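Storing old keyboards in a big plastic bin - will they get damaged?

Asked on Tuesday, October 10, 2023 in Storage and Tidying

I have ended up with 22 old keyboards and keypads from an office clear-out in Skindbridge. Most of them work. I want to keep them for spares and maybe sell a few later on.

At the moment they are in a heap on a shelf and the cables are a mess. I was going to buy a large plastic bin and put the lot in, but my brother-in-law says the keys will get pulled off and that I should box each one separately. I don't have the original boxes and I don't have space for 22 new ones either. The cupboard is dry but gets warm in August.

Is one bin all right, and if so, flat or on edge?

3 answers

Answer 1 (accepted) - 13 votes

One bin is fine if it is stiff and has straight sides. The soft ones bow out when full and everything slides to the middle.

Start against one wall of the bin and work across, so you are not dropping things on top of each other later.
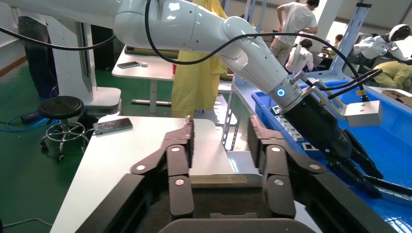

Small grey keyboard-type items near the left wall of a large blue bin.

Full-size keyboards I stand on edge, long side down, all facing the same way. Small keypads can lie flat, but no more than three deep. Fold the cable up in a loose bundle behind each one and hold it with a strip of paper tape. Don't wind it tight round the keyboard itself - that is what pulls the keys off, and it strains the cable where it goes in.

A sheet of cardboard between each pair is enough. I cut mine from a Lostberg delivery box and got 11 sheets out of it. Warm in summer won't hurt them as long as the sun isn't on them, but older grey plastic does go yellow in daylight, so put a lid on or lay a towel over the top.

Answer 2 - 4 votes

Agree with most of that. I would add: clean them first. Turn them upside down, tap the crumbs out, wipe with a barely damp cloth and leave them overnight before they go in. Put a label on each one saying whether it works. I didn't, and had to plug them all in again.

Also check the weight. Mine was a Zastberg bin and I couldn't get it off the floor once it was full. Two smaller ones would have been better.

Answer 3 - 0 votes

just recycle them, you will never use 22 keyboards

Comment from the asker: Thanks. Going with on edge and cardboard. Will split them over two bins, one for working and one for not sure.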